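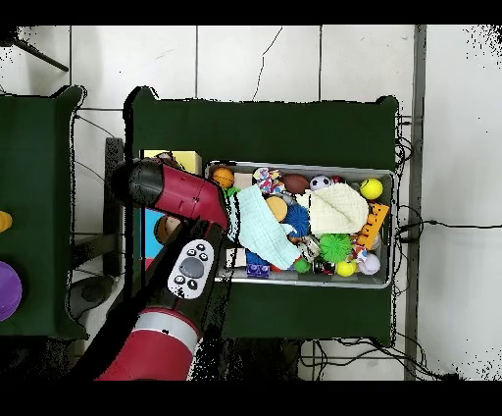
How often should the zero position of a picking arm be checked? Check it at the start of every shift, and again after any collision, any change of gripper, and any move of the arm or its table.

CHAPTER 6
Setting Up and Caring for a Bin-Picking Cell

6.1 Purpose of the Chapter

Earlier chapters treated the arm, the gripper and the camera as separate units. In a working cell they are judged together. An arm that repeats its moves well will still miss the part if the tray has shifted, and a well-placed tray is of little use if the gripper closes late. This chapter covers the setup of one small cell, the daily care it needs, and the repairs that a trained operator may carry out without calling the supplier.

The cell used throughout is the teaching cell at the Huaranga training center. It has a single arm, a Dralden gripper and a shallow metal tray of mixed objects. Toys are the usual load. Balls, blocks and pieces of cloth differ widely in shape and stiffness, and a mixed tray brings out faults that a tray of identical parts would hide. Cloth deserves special attention. It folds under the fingers, it may hide a hard object beneath it, and it can be drawn into the gap behind the fingertip pads.

6.2 Before Power Is Applied

The base bolts are tightened to 25 newton meters, in a cross pattern, and marked with paint so that any later movement can be seen. Cables are led away from the operator's path and given enough slack for the full swing of the arm. A cable that pulls tight at the end of a move will fail at the connector first - usually weeks after the setup has been signed off.

The tray is then placed against its two corner stops. Its rim must be level to within 2 millimeters from end to end. If the table is covered with cloth, the covering is pulled flat and fastened before the tray is measured. The reach from the base to the far rim should not exceed 900 millimeters. Beyond that distance the arm can still touch the objects, but it cannot approach them at a useful angle.

6.3 Setting the Contact Force

During a pick from a crowded tray, the fingertips will often press on one object while reaching for another. The force limit decides what happens next. Set too low, it stops the arm at every light touch. Set too high, it allows the arm to drive a hard object into the tray floor and bend the finger mounts.

For the Huaranga cell, the limit is set at 25 newtons and tested over a soft object before a hard one. The operator keeps one hand at the stop button during both tests. The result is entered in the Binow log together with the time of day and the number of the gripper fitted.

6.4 Wear Parts

The fingertip pads, the wrist seal and the wrist cable are treated as wear parts. Pads are replaced as a pair, even when only one shows damage. Section 6.5 gives the steps for removing the pads with the Jasasel hand tool and for resetting the zero position afterward.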